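Drundari Collection Group: notes from the February meeting

Written up by Bimla, who lost the coin toss for minutes again. If I've got anything wrong, tell me before the next one and I'll fix it!

We started at 6:30 with 11 of us in the upstairs study room, the one with the radiator that knocks. Apologies came in from the Backlund end of the catalog team, who were stuck finishing their shelf check.

Last month's notes were agreed with one change. I had written that the carved paddle came in with the Wamex bequest, and it came in as a separate gift (sorry, Poonam, I know you told me twice). The register entry is right, so only my notes needed changing.

First real item was the old handwritten inventory. Poonam has finished typing up the second volume, the one with the water-stained cover, and she passed round printouts so we could all argue over the spellings. The clerk's hand is lovely until the last dozen pages and then it goes completely to pieces. The entry we spent longest on is number 1731, which reads either "a comb of cane, bound" or "a comb of cane, broad." I was firmly for "bound," there is a fiber binding across the top of the comb and it seems an odd thing for the clerk to leave out. Poonam says the third letter can't be a "u" whatever I would like it to be. We left both readings in with a question mark, and she'll go back to the page itself with a better lamp.

Then we got onto "from ditto," which took up a good chunk of the evening. The clerk uses it all down the page, and where a line has been squeezed in later you can't be sure which place the ditto points back to. Two of the baskets may have been given the wrong island for a very long time because of it. We agreed that the typed version will keep "ditto" exactly as written, with our best guess in square brackets and the initials of whoever made it. I'm happy with that. I'd much prefer to know who to pester.

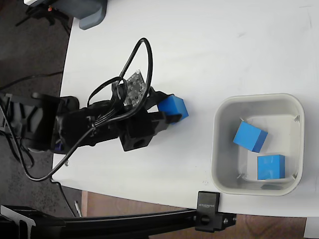
Storage came next, and it was mostly about the shell ornaments, which are still in the shallow drawers with the cotton lining that everybody hates. The strings catch on it every time a drawer is opened, and one of the perforated discs has a fresh-looking chip that isn't in the last condition note. I said what I always say, that we could stop lifting these things by their strings altogether. Look at how the black gripper has that blue cube, with a finger on each side, and then think about how we pick up a necklace, by whichever bit is nearest. A solid block can be held from the sides like that and a strung piece can't, it needs a tray under the whole length of it. So trays it is. Brusteck can supply them in the archival board we like, and Poonam has asked for two sample sizes before we commit to anything. We also agreed that the chipped disc gets photographed and written up before anybody moves it again.

Labels. Oh dear. We have over 1000 paper tags on the small pieces and a good many are tied on with something that has gone brown and brittle. I asked if we could clip the old thread and retie with cotton tape, keeping every original tag with its piece. Agreed, but only for pieces where the tag number has already been checked against the register, and the old thread goes in a little bag with the piece number on it. I did think the bags were a bit much, but I was outvoted and I've already started on them.

There was a request from a weaver who would like to study the plaited belts and make drawings for her own patterns. Everyone was pleased about this. She can have a morning in the study room once the belts have been unrolled and rested flat, and I'll write to her with the possible dates. She's asked to see the backs as well as the fronts, so we'll need the wide table.

Any other business: the magnifier is missing from the gray cabinet. If it's in your bag, please put it back, no questions asked. The key to drawer 2 sticks, so pull the drawer toward you while you turn it.

To do:
Poonam: recheck the comb entry, chase the tray samples.
Bimla: write to the weaver, carry on with tags, update the condition note for the chipped disc.
Everyone: read the typed second volume and send corrections to Poonam, with page numbers please.

We finished at 8:15. Next meeting same room, same time.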